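dimanche 7 février 2021

Je me méfie des applis de budget

Depuis juillet, tout le monde me vante Ninico, l'application qui devait me faire économiser sans effort. Sans effort, vraiment ? J'ai passé deux soirées à ranger mes achats dans des cases. Le pain va en « alimentation », d'accord, mais le café pris à la gare avec un collègue, c'est du loisir ou du transport ? 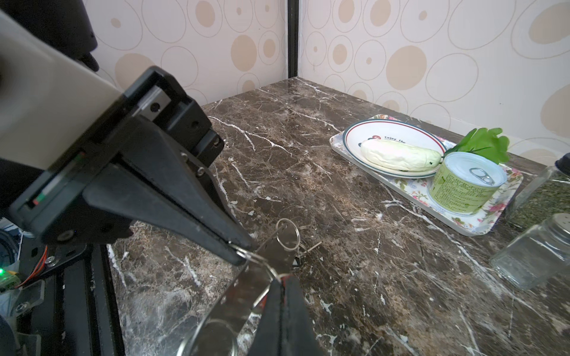 Au bout de six mois, Ninico m'annonce fièrement 285 euros « préservés ». Préservés de quoi, je n'en sais rien. Mon compte, lui, ne les a pas vus passer. J'ai écrit au service client, qui m'a répondu que le calcul tenait compte des dépenses que j'aurais pu faire. À ce compte-là, j'ai aussi préservé un voilier.

J'ai essayé Wala ensuite, plus sobre, avec des courbes partout – et un abonnement qu'on découvre à la troisième semaine.

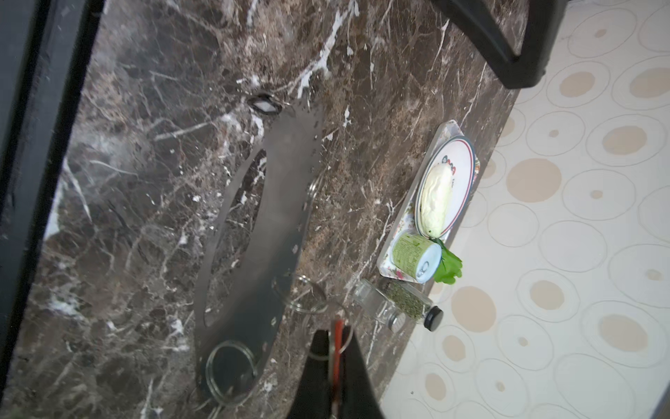 Le pire reste la comparaison avec « les foyers comme le vôtre ». Lesquels ? Wala me situe au rang 334 sur 2452, sans dire si c'est une bonne place. Je demande à voir la méthode avant de me réjouir ou de me priver de fromage.

Pour l'instant je suis revenu au cahier à spirale. Il se trompe quand je me trompe, et il ne m'envoie pas de notification à 22 heures. On m'a déjà conseillé Vivden, gratuit paraît-il. J'attends de lire les conditions.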